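Larnura Board Games Help > Chinese chess (xiangqi) > Boards and sets

Thin plastic xiangqi board keeps sliding around – what do you put under it?

Gijs Mulder
Posted 2 November 2023

Hi all! I got hooked on Chinese chess in July and I've been playing nearly every evening with my father-in-law, who is 78 and beats me every single time. I love it. I've now got a set at home with round wooden pieces and one of those thin see-through plastic sheets for a board, the kind you can roll up and put in a drawer.

The pieces are wonderful, nice and chunky, and they make a great sound when you put them down. The sheet is my trouble. On our kitchen table (varnished, pretty slick) it slides whenever somebody moves a chariot with too much feeling, and the corners still want to curl up from being rolled. Last week a whole flank drifted two points over and we had to argue about where the cannon had been.

I tried tape, which left marks on the varnish and made my wife unhappy. Should I just buy a wooden board, or is there a trick to these sheets? Also, is it normal to find the red lines hard to see through the glare of a ceiling lamp, or is it just my eyes?

Rodel Sison
Member, 321 posts

Welcome to the best game there is! Don't give up on the sheet yet. I've played on them for 22 years and I still reach for one before my heavy board, mostly for taking to other people's houses.

First get it flat. Roll it the opposite way, loosely, and hold it like that with a rubber band for an hour or so. Then lay it under a stack of big books overnight. Don't use an iron, even with a towel in between. I did that to a sheet in Murbridge one winter and it came out shaped like a potato chip. After that, store it flat if you possibly can. Mine lives between two pieces of cardboard behind the bookcase.

For the sliding, a tablecloth is all you need. Cotton is good, and the cloths with a bit of rubbery backing are even better. Pull it snug before you put the board down or you'll get little hills and the pieces will lean. Pieces at the corners help too, so when you set up, put the four chariots down first and then fill in the rest.

Color matters more than you'd think. The plastic lets the cloth show through, so a busy flower print will drive you crazy. Checks or a grid are fine as long as the color is well away from red. I like green best, the red lines really pop against it. As for the glare, move the lamp to one side of the table if you can. It's the shine on the plastic, so your eyes are fine!

One more thing, on the drifting cannon. Start saying the move out loud as you play it, file number and all. It feels silly for a week and then you'll have a record of the whole game in your head, which is half the fun – and you can go back over it with him afterward.

toom_player

non slip drawer liner from the dollar store. cut it a little smaller than the board. done

Gijs Mulder

Thank you both! The books worked, it's flat as a pancake this morning except one corner. I cut up some drawer liner too but it made the sheet a bit bumpy, so I've gone with a cloth for now. What a difference. I can see the river properly for the first time!

Quick follow-up if anyone is still reading: my pieces all have red characters on the side I've been looking at, and I'd like to do the second army over in black so I can tell them apart faster from across the table. Would an ordinary paint pen hold up on wood?

Rodel Sison
Member, 321 posts

It will if you let it dry for a full day and don't rub it. Go thin, two coats, and try it on the bottom of a soldier first. Keep the strokes inside the carved or painted lines, slow and steady, and do the generals last when your hand has warmed up. Please come back and tell us when you finally beat your father-in-law!
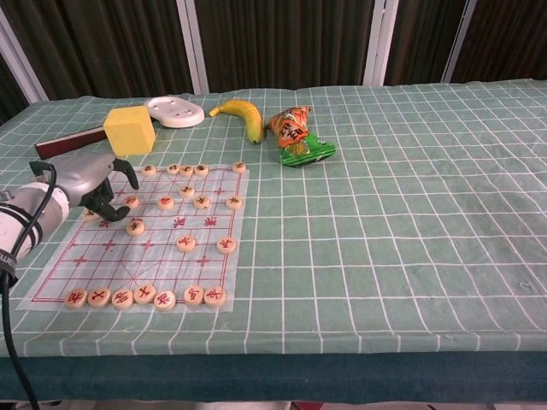
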